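December, Jillgate workshop, afternoon

Subject: bowls, sorting and stacking for the shelf by the window

Today I wanted to finish the question of the bowls, because it is open already too long. We have white ones, gray-green ones and a black one, and they do not all nest well. Miklós thinks we should stack only by color. I think we should stack by the rim first and look at the color after. We did not agree in the morning, so we put them all out on the wood table and made trials.

Before starting I wiped the table with the soft cloth and a little oil soap (the Willitz one, the bottle is almost finished, please write it on the list). The grain takes stains from tea quickly and I do not want to sand again before spring. Then a pause of 30 minutes, and after that the bowls came from the crate.
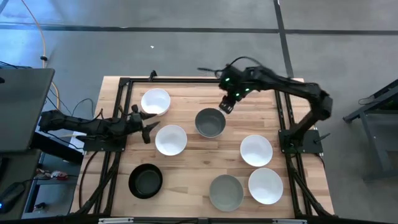
The shallow white bowl with the wide rim must go at the bottom. If it goes in the middle of the stack, the upper ones lean, and I do not like how they lean. The gray-green is deeper than I remembered from the Szabó order, so a white one sits inside it with the rim too low, and it is difficult to take it out with one hand. Gray-green in gray-green is fine. I tried it several times and it came apart without sticking.

The black bowl I leave alone for now. The inside is glossy and shows every small scratch, so I would not put anything in it without a piece of paper between. Miklós says the paper will be lost in one week. Maybe he is right — but then we lose only paper.

Weights, for the shelf: the full crate with packing is 1140 g on the small scale, and the shelf bracket is not a problem with this. I also measured the free height under the upper board, 200 mm. A stack of 6 goes in, but then the hand has no place to lift the top one. Better two low stacks.

To do:
Ask Casimiro if he still has the felt rings from the Claketti box.
New label for the shelf, the old one says "cups".
Try the white ones again with the felt between, same order as today.
Oil soap.

Table is to stay free of tea until I come back tomorrow, please.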